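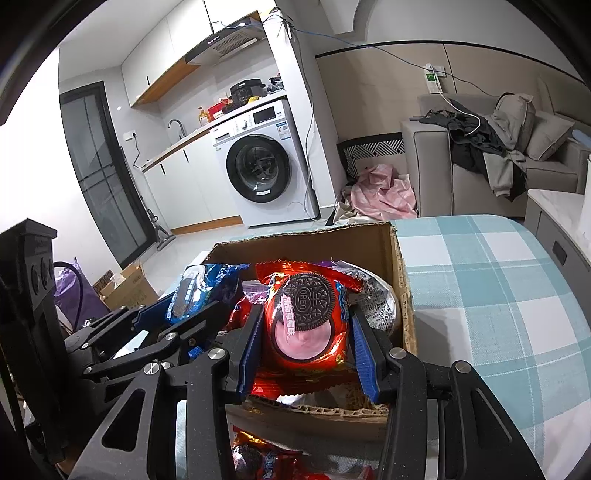
Slide 4: Two grippers at the snack box, red Oreo packet between the blue pads

Leave this one up while people sit down again.

Say who was there. Priit Strazds ran the open day at Stornness, and Romain Carré gave the demonstration. I went with Aigars Vītola. Visitors took turns in groups of 3.

Point out the ribbed pads on the fingertips. Packets are a fair test: shiny, crimped at the ends, and standing close to others in the box. Romain asked each of us to pick one, lift it straight up and put it down on the checked cloth. Most people squeezed too hard on the first go. I did as well.

Mention the kitchen and sofa behind. Priit wants the work done in ordinary rooms with ordinary clutter.

Numbers if asked: 13 visitors, 600 picks logged over the visit. Don't give a success rate, Priit is still checking it.

Pause for questions. Cost goes to Aigars. Next open day is in November, sign-up sheet by the door.

Go to slide 5, the Pavix arm.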